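November, late

Read the Trosex policy again tonight, all 13 pages of it, and I still don't believe the exclusion means what Denise Kershaw says it means. "Gradual escape of water" is her whole answer. Gradual from when? Her surveyor was in the flat for 2 visits and never lifted a board – yet he can date the leak to spring.

The repair bill is £1,060. They have offered £849 "without prejudice", which I take to mean they know the wording is weak and hope I'm tired. I am tired.

Ladan thinks I should accept. She rang the ombudsman's line and came away pleased, though as far as I can tell all she got was a reference number.
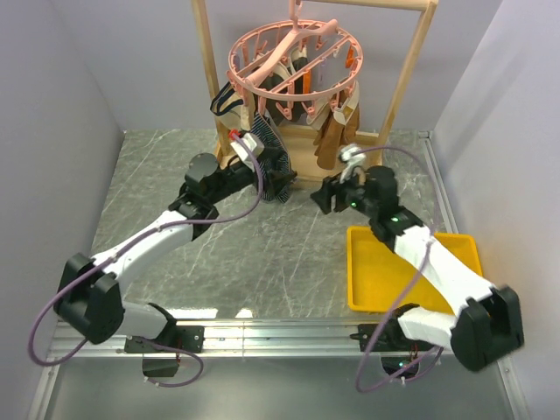

Nerea Garrido at Civircombe will look at the letter before I reply. She says a court would read the doubt in my favour. Solicitors do say that, before the invoice. I'll ask her what happens if it doesn't, and get it in writing this time.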